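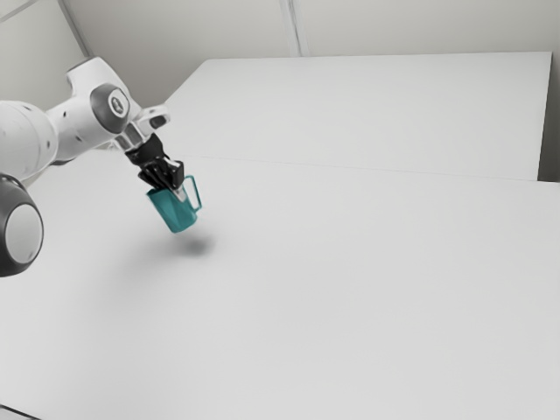 23 Oct 2023

So Fustix are putting out the Drinano album again, on coloured vinyl this time, with 27 minutes of "lost" recordings tacked on the end. Up to 80 bucks, depending on which colour you fancy. I've read the press blurb twice and still can't work out where these tapes were lost, given that half of them were on the Kimaro CD I bought years ago.

I like Drinano. Side 2 is still the best thing anyone did with a cheap organ and a tape delay. But the remaster samples up on the label's page sound louder to me and not much else, and the cymbals have gone a bit crunchy.

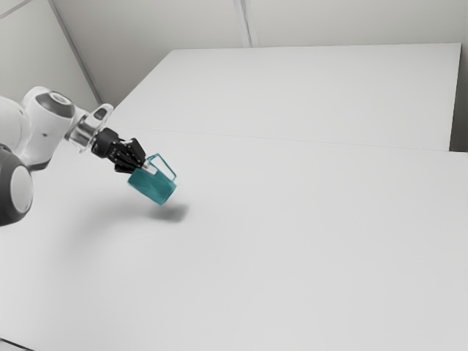 Then there's the "limited" part. Asetti said the same about their live set, and my local shop had a stack of them marked down by December. I paid 70 for mine, full price, like a mug.

If the organ demo is a different take from the Kimaro one I'll probably cave. The track times match to the second, though, so I'm not holding my breath. My old copy plays fine apart from the click in the last song.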